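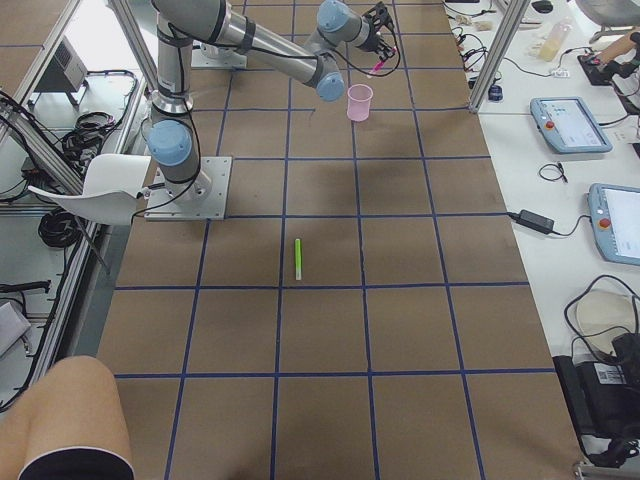

## "A cup is a cup until you have to sell someone a grid"

I went to Hulham in February to hear the case for taping up a tabletop. The woman who makes it has run the Jokside workroom for 8 years and writes the tidying notes that go out under the name Riritz. She asked to be left unnamed, as her subscribers write to her quite enough already. I should say that I arrived unconvinced and went home mostly the same way.

Her method is easily told. You take a work surface, mark it into rectangles with coloured tape, and everything you use gets a rectangle to live in. At Jokside the tape is dark blue on a brown top, with a pink cup and a lime-green highlighter given a cell of its own.

"People think it's about neatness," she said. "I couldn't care less about neatness. I want to put my hand out and find the thing."

I said that most of us manage this with a mug on the desk.

"Do you? How many of the pens in it work?"

Fair enough. I have a mug at home and I wouldn't like to answer for it. But a mug costs nothing, and the starter pack she sells through Sandu is £642 with a day's visit included. I asked what a person gets for that besides tape.

"The tape's the cheap bit. They get me asking why there are two staplers, and they get told off."

She claims some 1000 people now follow the notes. I asked how many still have their tape down after a year, and she was quiet for a bit, then said she had never asked them. I liked her more for that than for anything else she told me. She does think the lines wear badly where sleeves rub along the front edge, and she relays those strips herself every couple of months.

My main doubt is about the rectangles. They are all roughly the same size, and the things on a desk aren't. A highlighter lies in one with room to spare. A ring binder wouldn't.

"Then the binder goes on a shelf," she said. "If it won't fit, it doesn't belong on the table."

That sounded to me like the table giving the orders, and I told her so. She laughed and said her sister had put it less politely.

We talked about chairs for a while. She likes white moulded plastic ones because they wipe clean and nobody leaves a cardigan on them for long. I find them cold on the legs. She won't have drawers near the work surface either – "a drawer is where you put a decision off" – though she admitted to 2 in the kitchen that she wouldn't let me open.

The cup was where she gave the most ground. By her own rules each pen ought to have its own cell, and a cup lets several share.

"Yes, well," she said. "I've gone back and forth on the cup. It's see-through, nearly, so you can tell what's in it. If it were a solid one I'd feel I was cheating."

I asked what she would say to a reader who had no money for a visit and only a roll of tape in the house.

"Mark out one corner. Put down what you picked up today. Leave it a fortnight and see if you're cross with it."

I've done the corner, on the end of the kitchen table, in masking tape. So far it holds my glasses, a biro and a bill I've been meaning to pay.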